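Notice of Delivery, Phase Three
A short story

To all trades engaged at the Darbridge project:

The Jastard Supply Company regrets to confirm that the elevator motor scheduled for the fourth floor was delivered this morning to the fourth floor of another building. The receiving party signed for it. The receiving party has since declined to return it, stating that the motor is very handsome and that their tenants have grown fond of it.

Under Section 27 of the staging agreement, material delivered and signed for is considered staged. The company has therefore met its obligation. It recognizes that the Darbridge project still has no elevator motor, and that 285 cartons of floor tile are waiting in the lobby to be carried upstairs.

A replacement has been ordered from Deka. Until it arrives, all tile will be moved by the east stairs between six and nine in the morning. The west stairs remain reserved for the plumbers, who reserved them in October and have not been seen on them.
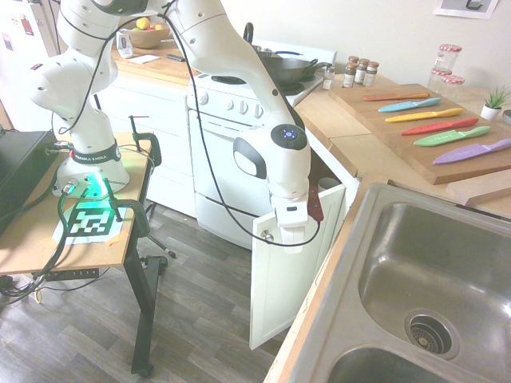 The company has also received a letter from Kwak Electric concerning the wire. The order called for 2000 feet on eight reels. It was filled with one reel, which could not pass through the gate, and the gate was taken down. The gate has been tagged, entered in the inventory and placed in the yard, where it was issued the following day to a foreman who had asked for a gate.

Kwak Electric asks who approved this. The form carries a signature. The signature belongs to the staging office, and the staging office is the author of this notice. The office has reviewed its own conduct and has issued itself a written warning, to be kept on file for 140 days.

Crews have asked whether the office still believes in the schedule. The schedule hangs on the trailer wall, where it has hung since the first truck came. In the evening, when the yard is locked with a length of chain, the office reads it from top to bottom and moves the colored pins to where the work has reached. The pins for the fourth floor have not moved in some time. The office dusts them.

Deka called at closing. The motor is on a truck, and the driver has asked for the address. The office read it to him twice, and then went down to the road with a flashlight to wait.

Staging Office, Jastard Supply Company
10/8/21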